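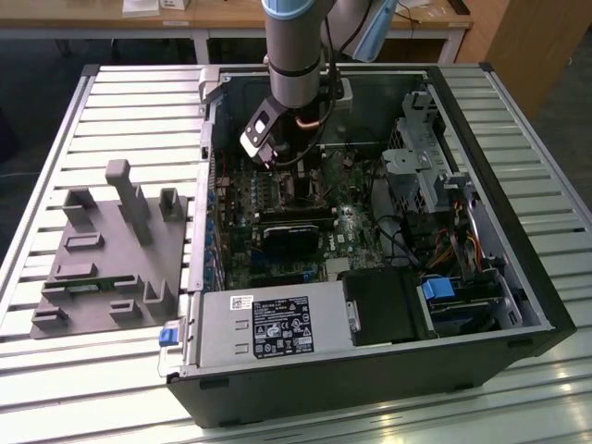 Govham opens refurbishing line for older desktop computers

May 19, 2022

Govham has started taking in retired office desktops for repair and resale at its Clondevano site, the company said in a notice to suppliers. The first batch is 1372 tower machines, most of them Dell models with a side panel that comes off and a drive bay held by a coloured plastic release catch.

The machines come from Garcia, an office leasing firm that began replacing its desktop stock in January. Until now Garcia sent its old towers to a general scrap dealer, where the cases were crushed with the boards still inside. Under the new contract each tower is opened, cleaned, checked and either put back into service or stripped for parts.

Work on a tower begins with the case lying on its side and the panel removed. Dust is cleared from the heatsink and the vents, and the power cables are checked for cracked sleeves and bent pins. The capacitors on the board are looked at next. Any board with a bulging or leaking capacitor is taken out of the resale group, whether or not the machine starts. Govham said 212 boards had been set aside for this reason so far, nearly all from the oldest part of the batch.

Hard drives are removed from every tower and do not go back into the same machine. They are wiped in a separate room and logged by serial number. Garcia receives the log once a month. Drives that cannot be wiped are shredded, and the customer is charged for the shredding by weight.

Power supplies are tested under load before refitting. A unit passes if its outputs stay within the range given on the maker's label for the full length of the test. Units that fail are not opened or repaired on site – they are boxed and sent to Plikance, which recovers the copper and steel. Plikance also takes the damaged boards and any cable that is too short or too worn to use again.

Memory is tested in the slots it arrived in, then sorted by size. Machines sold on from Clondevano will carry at least two memory modules and a new solid state drive. Expansion cards are kept where the buyer has asked for them and taken out where they have not. Spare cards are sold in mixed lots.

Of the first batch, 1311 towers have been opened and graded. Govham has passed 274 for resale without any change beyond cleaning, a new drive and a new clock battery. The remainder need at least one other part, usually a fan or a power supply, and will be held until enough spares have been recovered from the machines being stripped.

The finished towers will be sold to schools and small firms with a one-year warranty. The warranty covers the board, power supply and drive but leaves out the case, front panel buttons and plastic catches, which are known to turn brittle with age. Replacement catches can be bought separately while stocks last.

Prices have not been published. Govham said a list would be sent to registered buyers once grading of the first batch is complete. Laptops, all-in-one machines and servers are not accepted under the present arrangement – a separate notice will be issued if this changes.

Contact the news desk | Copyright 2022. All rights reserved. | Back to top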